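About Lekbridge

Lekbridge makes hand-held grippers and the parts that go with them. We started in a rented unit in Conlow with two people and one printer, and there are now 16 of us in the same building, spread over two floors. Our customers are labs, colleges and small automation firms that need to record how a person handles everyday things, so that a robot arm can be taught to do the same.

Our main product is the Linholm hand gripper. It is held and worked by one person, and its fingers have the same shape as the ones we sell for robot arms. Each kit comes with the gripper, a spare set of finger pads, a hex key and a printed setup guide. We also sell the fingers on their own, in pairs.
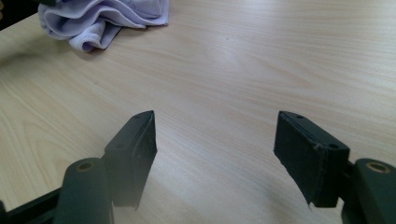 Anju Negi
Product Lead, Lekbridge

Most of the questions I get are about the fingers, so I will start with those. The pad block on each finger has two screw holes in the top. Each finger also has a brass-colored bushing at the pivot. The inner faces of the pads are covered with a dark, soft-looking material that does the gripping, and it wears. Edges fray first. Towels and other cloth are common practice items for our customers, and long days of folding and picking up will use up a set of pads sooner than work with boxes or cups.

We replace worn pads through our service plan. Send the gripper in, or just the fingers, and we fit new pads and check the pivots. Turnaround is about seven working days. Customers who would like to do the job themselves can order pads from the parts page, and the steps are in the setup guide.

Pandey, our sister workshop, handles custom finger shapes. Drawings are quoted there and the finished parts ship from Conlow with the rest of your order.

We offer a half-day training session for new teams, either at our building or at yours. It covers grip, pace, cleaning and how to tell when a pad needs changing. Sessions in Conlow run every Friday at 9 a.m., and places can be booked through the contact form.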